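Keep, Mend or Toss: How Households in Flumcombe Look After Their Clothes and Linens

Home and Community Studies, final project report
June 13, 2026

Where the idea came from

I wanted to do my project on fast fashion, and so did half the class, so my teacher Jean Tennant asked me to find something closer to home. I grumbled for a bit. Then I went home and watched my grandmother darn a sock while telling me a long story about a coat, and I thought, okay, there's my project.

My question was pretty simple: what makes a person keep a piece of clothing or household cloth for a long time, and what makes them give up on it? I figured the answer would be money. Cheap things get tossed, expensive things get kept. I wrote that down as my guess in my first planning sheet and I'm leaving it in the report even though it makes me look a little silly now.

Flumcombe turned out to be a good town for this. The Strachan knitting mill ran here until 2000, and a lot of the older people on my list either worked there or were married to someone who did. They know what a seam is supposed to look like. My generation (me included) mostly knows what a seam looks like after it has come apart in the dryer.

How I did it

I talked to 20 households. Some are on my street, some are down by the river, and a few are out in Guvness, where my aunt lives and where everybody will talk to you if you bring banana bread. I used the same question sheet each time but let people wander off topic, and the wandering was usually the best part.

I also asked everyone to keep a laundry diary for three weeks. They wrote down what got washed, how it was dried, and anything that was repaired, shrunk, stained, handed down or thrown out. Not every diary came back in good shape. One had been through the wash itself, in a pants pocket, and I could still read most of it.

For each visit I asked to see one thing the person had kept a long time and one thing they were ready to get rid of. I asked where they got it, how they washed it and whether it had ever been fixed. Sweaters came up more than anything else for the "kept" item, and people had really strong feelings about how to dry them. Flat on a towel, flat on a bed, flat on a rack, never on a hanger, and don't even say the word clothespin.

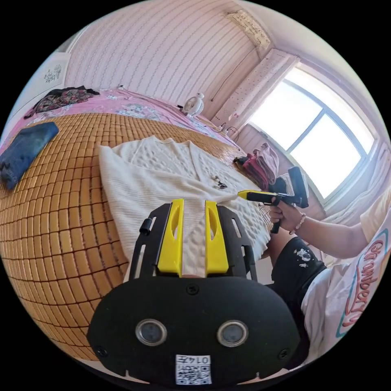

What people keep

Price mattered a lot less than I thought. The things people had held on to longest were very often presents or hand-me-downs, and plenty of them had come from thrift stores. A man in Guvness has a work jacket that he bought used, for pocket change, and he has replaced the zipper on it more times than he can remember. His newest coat cost a lot and he doesn't like it. It's been in the closet since he brought it home.

What seemed to matter more was whether a person knew how to take care of the thing. If you know you can wash a wool sweater in cool water and squeeze it out in a towel, then it's a normal sweater and you wear it. If you think wool is scary, you either never wear it or you wear it once, wash it hot, and now it fits the dog. I heard the same shrinking story in so many houses that I stopped writing it down.

The former mill workers had tips I've started using myself. Turn knits inside out before washing. Fold them, and don't hang them, or the shoulders grow little horns. Shave off the pills with a razor if you have steady hands (I don't). Cable patterns hold up well to wear but take forever to dry, because the yarn doubles up on itself, so put them somewhere with air moving and flip them over before bed.

Memory was the other big thing. People would pick something up to show me and end up telling me about a person. I didn't have a box on my question sheet for that and I should have. I added a line for it by hand partway through, so my earlier interviews don't cover it as well as the later ones. I talk about that more under problems.

What people toss

Socks, mostly! Socks and T-shirts, towels that have gone scratchy, and fitted sheets where the elastic has quit. Younger households tossed more, but they also had younger kids, and kids are hard on knees and elbows. I don't think it's fair to say younger people care less. Several of the parents I met pass whole bags of clothes around between families, and those don't show up in my diaries as "kept," even though somebody is clearly wearing them.

Hardly anyone under forty owned a darning needle. Lots of them had a sewing kit that came free with something and had never been opened. When I asked why they didn't mend, the usual answer was time, and the next most common was "I'd make it worse." That second answer interested me a lot more. Being worried about wrecking a shirt you were about to throw away doesn't make much sense, but I feel exactly the same way, so I can't really judge.

Household linens were their own little world. I hadn't planned to ask about them at all, and then the diaries came in full of them: mattress covers, quilted pads, place mats, potholders, dish towels, the cloth you put under the other cloth. They get washed more than clothes do and they get much less love. Thick quilted pieces caused the most complaints in the diaries. The outside feels dry and the middle isn't, so they go back in the cupboard a little damp and come out smelling like a basement.
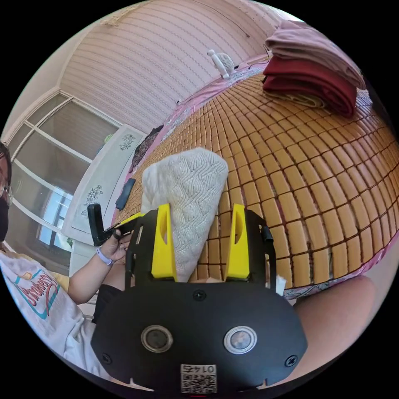 One woman who used to work in finishing at Strachan told me to pinch the thickest part and hold it against my cheek, because your cheek can feel damp when your fingers can't. I tried it on our own stuff at home and she's right. She also said quilting fails at the stitches first, so if you catch a loose thread early and tie it off on the back, the padding stays put and you get years more out of it. I found a loose one on my bedspread the same night and did it, badly, in blue thread on a green bedspread.

Linens also get demoted, which I loved. Bath towel, then dog towel, then garage rag. Sheet, then drop cloth, then strips for tying up tomatoes. In my grandmother's house there's a whole ladder of this and every piece of cloth knows its place on it. So "tossed" is a messy category, and in my final chart I split it into thrown out, given away and used for something else.

A side trip to Clondley

Clondley has a repair night in the library basement, and I went twice. You bring in a thing that's torn and somebody shows you how to fix it, and then you do the fixing. I brought jeans. I spent the entire first evening on one patch and it puckered, and I took it all out and did it over the next time. The second patch is still ugly but it's holding.

Most of the people there came in for one repair and stayed to chat, and I think that's a big part of why it works. It's hard to learn a hand skill from a video when you can't tell what you're doing wrong. Having a person next to you say "smaller stitches" fixes it in a minute.

Problems with my project

My sample is friendly people. Anyone who says yes to a teenager with a clipboard is probably the sort of person who likes talking about their stuff. I also know a lot of them already, and I bet a few cleaned up their answers for me. The memory question came in late, as I said. And the diaries ran in early summer, so nobody was washing heavy coats or winter blankets.

If I did it again, I'd put the memory question on the sheet from the start, keep a separate page for linens, and run the diaries in winter too. I'd also like to go back to the man with the jacket and see whether the new coat ever makes it out of the closet.

Thank you to every household that let me poke through the laundry, to the repair night people in Clondley, and to my grandmother, who has already taken my jeans away to redo the patch.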